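Cable slack on the two-arm cell

The two-arm cell at Sirside was mine to look after again this week. Most of the work was cables, so this post is mostly cables. I took over from Iestyn Parry in May and he left me a good notebook, but it stops just before the part where the camera leads start to fail.

The fault was simple enough. The left wrist camera kept dropping out whenever the arm reached across the table, and came back as soon as it folded in. Lowri Sayce had already swapped the camera, so I swapped the lead and got 90 minutes of clean running before it dropped out again. I found a tie pulled tight right behind the elbow. With the arm stretched, all the strain was going into the plug.

I cut every tie on that side and started again. The rule I use now is to put both arms at their longest reach, with power off and brakes released, and dress the cable there. Then fold the arm up and see where the spare goes. Iestyn's notes say to do it the other way round, folded first, and I think that is how the tight tie got there.
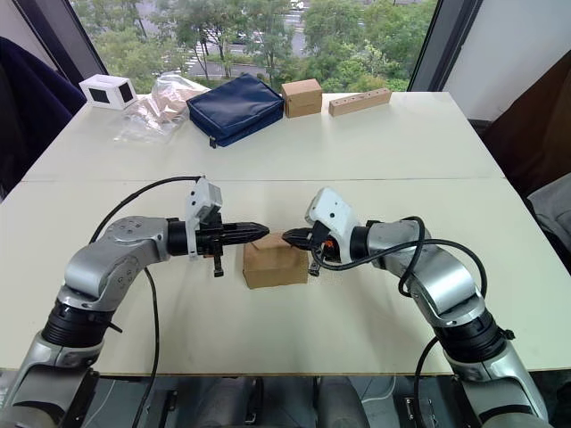 My test for a fresh cable run is the box squeeze. Both arms come in and hold one small carton from either side, and then I send them through the same short lift 30 times with the camera feeds open on the laptop. It's a good pose for this because both wrists are well out over the table and you can see how the leads lie. The left one leaves the top of the camera bracket, goes over the elbow and drops down past the arm. The right one comes off the gripper in a loop and falls away in a long arc. I like that loop a bit smaller than Iestyn did, but not by much.

After that I check the bracket screws by hand and go over the finger pads with a dry cloth. Every 2000 cycles I also redo the gripper zero. Gwenllian Samuel at Norkthorpe does hers every Friday whatever the count says, and that may be easier to remember.

Still to do – label both ends of each lead, and order spares from Hughes before the last one goes. The right arm has its original lead, 18 months old now, and I'd like to change it before it picks its own moment.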